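Drink can
Category: Food and drink containers | Packaging | Everyday objects 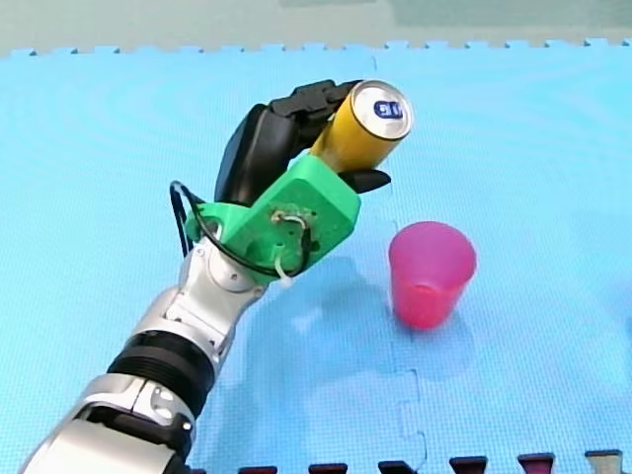

A drink can is a sealed metal container made to hold one serving of something to drink, usually fizzy, and it must be one of the most cleverly shaped objects in any kitchen cupboard. It has a thin round body, a base that curves inwards to stand up to pressure, and a separate lid fixed on after filling. Lids are commonly left silver even when the body is brightly coloured, as on a golden-yellow can with a dark blue pull tab lying flat against the metal. The tab may be coloured or stamped with letters, and it sits in a slightly sunken panel inside a raised rim, so cans can be stacked without the tabs catching.

Parts

The body is drawn up from a single disc of metal, which leaves no seam down the side. Near the top it narrows to a neck, allowing a smaller lid and saving a surprising amount of metal! The lid is the thickest part. A scored line marks out the opening, and a small rivet, formed from the lid itself, holds the tab in place.

Opening

The tab is a lever. Lifting its free end presses the nose down on the scored panel, which gives way with the familiar hiss and folds inside. Older ring-pull tabs came away completely and were often dropped on beaches and pavements; the stay-on tab, introduced in the 1970s, cured that problem beautifully.

Pouring

Many people drink straight from the can, but a cup lets the bubbles and the smell of the drink come through. Tilt the cup, pour slowly down the side, and straighten it as it fills. See-through plastic cups are popular with children, who can watch the froth rise and settle.

Collecting

Cans are light, cheap and wonderfully varied, and they have a loyal following among collectors. The Brimgate collection, begun by Wanting Deng with 18 cans from a family picnic, now holds 3,082, of which 584 are unopened. Its best-loved shelf is given to Kurkico, a fruit drink sold in seven colours of can. Full cans are best kept upright, cool and out of the sun, and checked now and then for leaks. Many collectors empty theirs through two small holes in the base, leaving the tab untouched.

Recycling

Aluminium can be melted down and used again and again, and an old can may well come back as a new one. Rinse it out first. Local rules differ on whether it should be crushed.

Related articles
Bottle cap
Kurkico (drink)
Plastic cup
Ring pull
Shirima squash
Vacuum flask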